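Clonar Kitchen Stations: Data Card

Summary

Clonar is a set of recordings from assisted food preparation stations in the Woltus staff canteen. It was assembled to study how work is shared between canteen employees and a robot arm at a tabletop station. The release holds 2,261 episodes recorded at 2 stations. 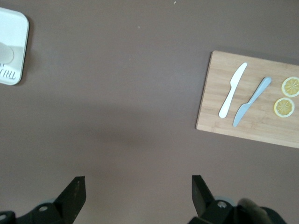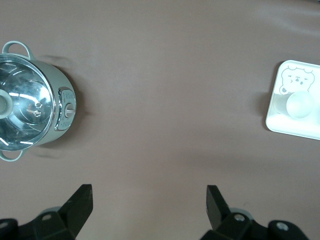 Wrist camera views with the gripper open. First: cutting board with two plastic knives and lemon slices. Second: mint-green electric pot and white tray.

Contents

Each episode contains wrist camera video, arm joint positions, gripper state and a short written instruction. Of the total, 1,000 episodes carry a second annotation layer that marks each point at which an employee took over from the arm. Audio was not recorded.

Work setting

Before the stations were introduced, employees on the morning shift handled all setup and clearing by hand. The arm is now assigned placing, moving and returning items on the tabletop. Cutting with sharp blades, seasoning and the final check of every tray remain with employees. No positions were removed during the recording period. Shift schedules did change: setup begins later, and one person per shift is assigned to supervise both stations.

Employees filed 232 written comments, which are included in the folder "comments" with identifying details removed. Many concern the pace of work. Several report less reaching and carrying, and several others report that waiting for the arm interrupts their own routine. Readers should consult the comments before drawing conclusions from episode times alone.

Intended use

Research on task handover, workplace planning and training of manipulation models. The data must not be used to rate individual employees.

Known limits

Lighting varies between episodes, and objects are often only partly in view. Episodes labeled "James" use an earlier instruction format and should be converted with the Vastier script before training.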